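# Clultine mixed-tray packing station

Wrapped sweets and small snack packets, picked up with two-finger grippers and set into a shallow open tray.
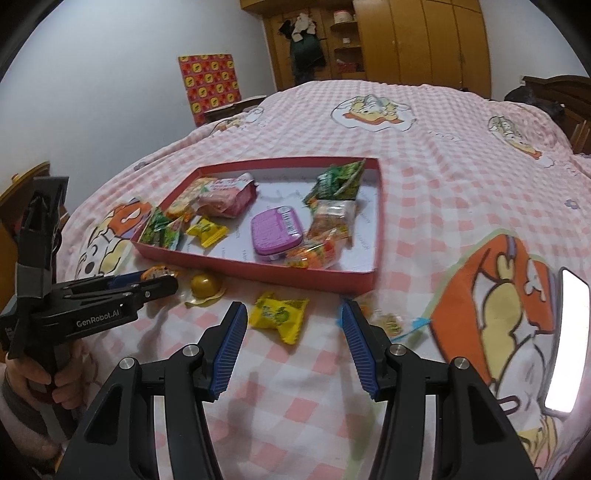 Will it take my job or just the boring half of it, a packer at Stoladholm wanted to know before the first station went in. The answer there was the second one, though the boring half was most of the afternoon shift, so the rota had to change as well.

Clultine is a packing station for firms that fill mixed trays and selection boxes in short runs. It is made by Brudine and sold complete, with the arm, grippers, bench, guarding and control panel. It fits beside an existing hand-packing line and can be switched off without stopping the people next to it.

## What it handles

- Twist-wrapped and flat-sealed sweets
- Foil and clear-film snack packets
- Small rigid cases with rounded corners
- Open trays with low walls, set straight or at an angle

Shiny film is the hard part. Crinkled wrappers catch the light differently each time they are put down, and clear ones show whatever is behind them. Allow time to set up the lamps when a new product comes in. Loose or unwrapped goods are not suitable.

The station keeps up to 116 product types in memory. Adding one is done at the panel and does not need a programmer.

## What changes for the people on the line

The reaching and placing goes to the station. What stays with people is loading the infeed, checking finished trays, dealing with torn wrappers and deciding when a tray looks wrong. That last job is bigger than most buyers expect. A tray can hold every item on the list and still look untidy, and the station will pass it.

At Stoladholm each station has one operator, and packers swap between it and the hand line every two hours. The early plan was to leave the same person on it all shift. That was dropped after the first month - watching a machine place sweets is tiring in its own way, and people missed talking to each other.

Sore wrists were the usual complaint on the old line. The new complaint is the alarm tone, which can now be turned down or swapped for a lamp.

Training takes 3 shifts. Packers who have never used a control panel start on the same course as everyone else. Supervisors do an extra half day on changing tray layouts.

## Details

| | |
|---|---|
| Gripper | Two fingers, ribbed pads |
| Saved tray layouts | 16 |
| Product types in memory | 116 |
| Bench height | Adjustable, sitting or standing |
| Part number, spare pad set | 3419 |

Pads wear faster with foil than with clear film. Keep a spare set by the station and change both sides together. Clean them with a damp cloth only, as solvent hardens the surface.

## Small trial first

Brudine will pack a sample of your own goods before you order. Send enough for nearly a full day's trays, including the awkward items, and include a few damaged ones. Packers are welcome to come along and we would sooner they did, as they tend to ask about jams and cleaning while managers ask about speed.

The Ye bench guard is sold separately and is needed where the station faces a walkway. Existing Clultine stations can be fitted with it on site, normally in a morning.

Lead times are given with the quotation. Service visits can be booked outside working hours, from 6 in the evening.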